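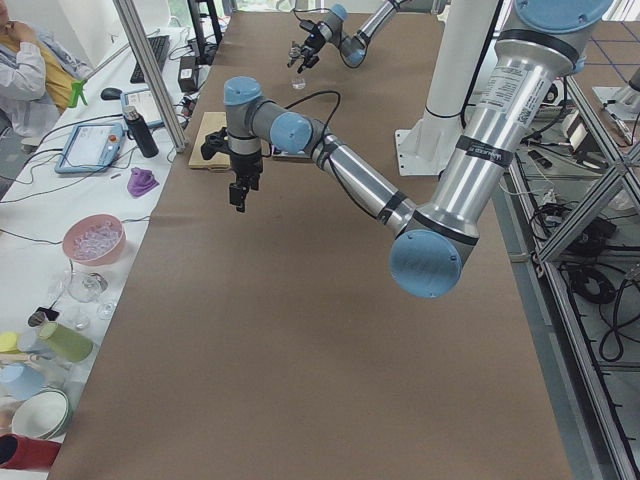 Photo: Simin Safavi / Zelevdale Robot Workshop

How Does a Robot Pick Up a Cup?

Pick up a cup. Go on, I'll wait! Did you think about it? I bet you didn't. Your hand opened the right amount, your fingers went to the right place, and you squeezed just hard enough.

Now try it again with a pair of kitchen tongs (ask a grown-up which pair you may use, and pick a plastic cup, please). It's a lot harder, isn't it? That is pretty much how a robot feels about cups, if robots felt anything.

I'm Nidia Villanueva, and my job is trying out robot hands. We call them grippers. I get to put a cup in front of a robot, watch what happens, write it down, and do it all over again. I love it, even on the days when everything rolls onto the floor.

Meet the arms

A robot arm is a bit like yours. It has a part like your upper arm, a part like your forearm, and a wrist at the end. On our arms the joints are easy to find, because that's where the light-blue caps are. Find the biggest round cap on the arm closest to you in the photo. I think of that one as the elbow.

There's a second arm farther back, and it's the one with the small clear plastic cup under its gripper. Clear cups are sneaky. I'll come back to them.

Robots don't need hands like ours

The gripper on the front arm has two black fingers that point straight down. It's called a parallel gripper. Parallel means that the fingers stay side by side, like train tracks, while they slide together and apart. Hold your two pointer fingers up straight and move them toward each other without bending them. You're a parallel gripper!

Two fingers doesn't sound like much, but you can pick up a surprising number of things that way. Blocks are easy. Cups are fine if you come at them the right way. Bowls are where the arguments start in our workshop. A bowl is usually too wide to grab around the outside, so the robot has to pinch the rim, with one finger inside and one finger outside. If it pinches too near the top, the bowl tips. My friend Ming-te Hung says we should just use a suction cup for bowls, and we've been having that argument since last September.

There are lots of other kinds of grippers, too:

Suction grippers stick on with air, like a vacuum cleaner hose on a sock. They're great for flat, smooth boxes and terrible for anything fuzzy.

Three-finger grippers close in from all sides. They're good for balls and apples.

Soft grippers have squishy rubbery fingers that bend around things. People use them for food, like tomatoes and muffins.

How we compare two grippers

Say we have two grippers and want to know which one is better with cups. We can't just try each one once and pick the winner. Maybe one got lucky! So we make a fair test, just like you would for a science project.

First we choose the objects. We like ordinary things from a kitchen: cups in different colors, bowls, a wine-style glass, a small tumbler. They wait on the white side table until it's their turn.

Then we choose the rules. Same cup, same starting spot, same speed. The gripper has to lift the cup, hold it up for 6 seconds, and set it back down standing up. If the cup falls over at the end, it doesn't count. (Yee-man Siu made that rule. I complained about it for days.)

Then we do it 100 times with each gripper. Yes, really! In our last cup test, Gripper A dropped the cup 45 times, and Gripper B dropped it only 2 times. If we'd stopped after the first try, we would have picked Gripper A, because its first try was perfect.

After that we look for the reason. Gripper A had slippery fingertips. We glued on thin rubber pads and started all over again from the beginning, which is a part of the job you need some patience for.

Why clear cups are sneaky

A robot often uses a camera to find things. Next to the gripper on the front arm there's a black mount made for holding a camera, so that it travels along with the hand.

A camera looks for edges and colors. A red cup on brown paper? Easy. But light goes straight through a clear cup, so the camera mostly sees whatever is behind it. The robot may decide the cup is smaller than it is, or in the wrong place, or not there at all. You've probably had the same trouble if you've ever bumped into a really clean glass door.

The paper helps a bit. We cover the long table with plain brown paper so there's no busy pattern to mix things up, and when it gets scruffy we roll out a new piece.

Who is the boss of the robot?

We are! Those two thick tablets with the light-blue frames are called teach pendants. You use one to tell the arm where to go. You can move it to a spot, save that spot, move it to the next one, and save that. Then the arm can go through all of them in order, as often as you like.

See the red button on the bigger pendant? That's the emergency stop. If anything looks wrong, you hit it and the arm stops. Hui-mei Wei taught me to know where the red button is before I touch anything else, and I still check every single time.

Try it at home

You'll need kitchen tongs, a plastic cup, a plastic bowl, a sock, and a friend.

Put each thing on the table and try to lift it with the tongs. Do every object ten times and make a mark whenever you drop it. Now wrap a rubber band around each tip of the tongs and do it all again. Did your score change?

For an extra-hard round, close your eyes and let your friend tell you where to move: left, right, down, squeeze! Your friend is the camera now. Swap places afterward, and be nice about it when the cup goes flying.

Words to know

Gripper: the hand of a robot.

Joint: a place where an arm can bend or turn.

Teach pendant: a handheld controller for showing a robot what to do.

Rim: the edge around the top of a cup or bowl.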